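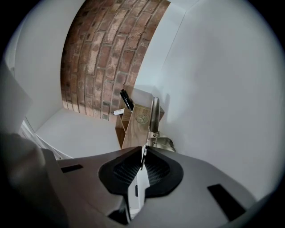

Exposed brick and a wooden pen organizer at Brideck House

About Brideck House

Brideck House is a shared study and meeting house operated by the Kiiskinen Trust. It provides quiet rooms, desks and basic office supplies to adult learners, independent writers and small local organizations. Membership currently stands at 802, and the house has desks for 80 people at any one time.

The building served for many years as the offices of Droltura, a printing firm, and came to the Trust in poor repair. During the renovation, plaster was removed from parts of the interior and the original brick was found to be sound. The Trust chose to leave several sections uncovered and to paint the adjoining walls white. The bricks have not been sealed or colored, and members are asked not to fix hooks, tape or notices to them.

Our Rooms

There are 15 rooms open to members. Eleven are set aside for individual study and four may be reserved for meetings. Reservations are made at the front desk or by telephone and may be held for up to three hours. Conversation is welcome in the meeting rooms and on the ground floor. The upper floor is kept quiet at all times.

Supplies

Pens, paper and index cards are provided without charge. Small wooden organizers hold the pens, and members are requested to return what they borrow before leaving. Black ink is standard throughout the house. Requests for other supplies should be given to the front desk, which places its order each month. Printing is available on the ground floor at cost.

Administration

The house is managed by Man-lok Poon, Director, who reports to the board of the Kiiskinen Trust. Day-to-day operations are carried out by a staff of nine. The Flirketer Fund, established by a former member, pays the fees of 26 learners each year. Applications to the Fund open in October and are reviewed by the Director.

Membership

Membership is open to any adult resident of the county. Applicants should bring proof of address to the front desk between 9:00 a.m. and 4:30 p.m. Cards are issued the same day.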